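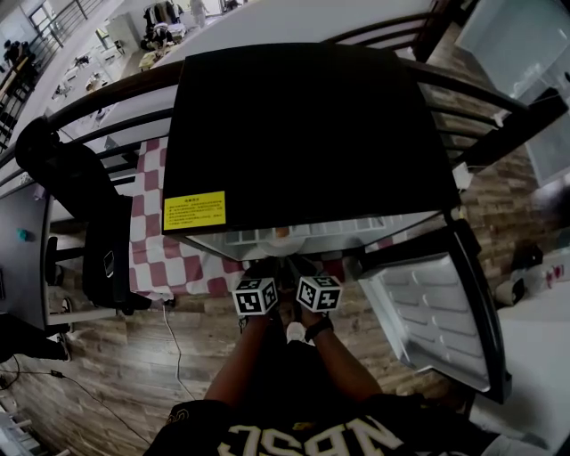
3.2 Dough preparation and cold rest

All doughs were mixed from the same lot of Darkivel bread flour. Each batch held 300 g of flour, 2 percent salt by flour weight, and either 0.3 or 1.0 percent instant yeast. Water was added at 68 percent. Mixing was done by hand in a steel bowl until no dry flour remained, after which the dough stood covered on the bench for 10 minutes and was folded four times.

Each dough was then divided into 100 g pieces. The pieces were rounded, set in lightly oiled lidded cups, and marked at the level of the top surface. Cups were assigned to a cold rest of 0, 12, 24, or 48 hours at a set point of 4 °C. Cups in the 0-hour group went straight to proofing. We did not vary salt, although salt is known to slow yeast activity, and our results should be read with that limit in mind.

Figure 3. Compact refrigerator with the door open, seen from above.

After the cold rest, pieces stood at room temperature for 45 minutes before shaping. Rise was read as the change in height from the mark to the highest point of the dough. Where the surface was domed, the reading was taken at the center. Pieces that had stuck to the lid were dropped from the height data but kept for baking.

3.3 Baking and tasting

Pieces were rolled to a thickness of 5 mm and baked on a preheated Clilosari steel plate, turned once. Baked flatbreads cooled on a wire rack for 20 minutes and were cut into strips. A panel of 33 adults scored chew, sourness, and crust color on a nine-point scale. Samples carried three-digit codes, and serving order was randomized for each panelist. Water and plain rice were provided between samples.

Height data were compared by two-way analysis of variance with yeast level and rest time as factors. Panel scores were treated as repeated measures. The batches mixed in July were run in a warmer kitchen than the others and were entered as a separate block.

Related articles
Salt level and crumb texture in pan-baked flatbreads
Sensory scoring of sourdough crackers: the Wunora panel
Water uptake in Issahaku millet flour blends
Reheating methods for frozen flatbread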